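Hi all! I'm looking for a casual hand on my market stall in Herkbridge, every Tuesday from August, and I'd love it to be someone who really likes talking to people about jam (there's a lot of talking about jam).

You'd be helping me set up, keeping the tasters topped up and taking the money when I'm flat out. Pay is $118 for the morning plus a couple of jars to take home.

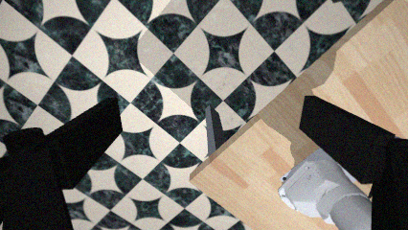

I can pick you up from Edcombe if you don't drive, just say so when you write. Starts are early, sorry! You'll need to be OK lifting boxes and standing up till lunch. No experience needed, I'll teach you the flavours and the till in your first week.

Send me a few lines about yourself, and your favourite jam, care of the Geterton noticeboard.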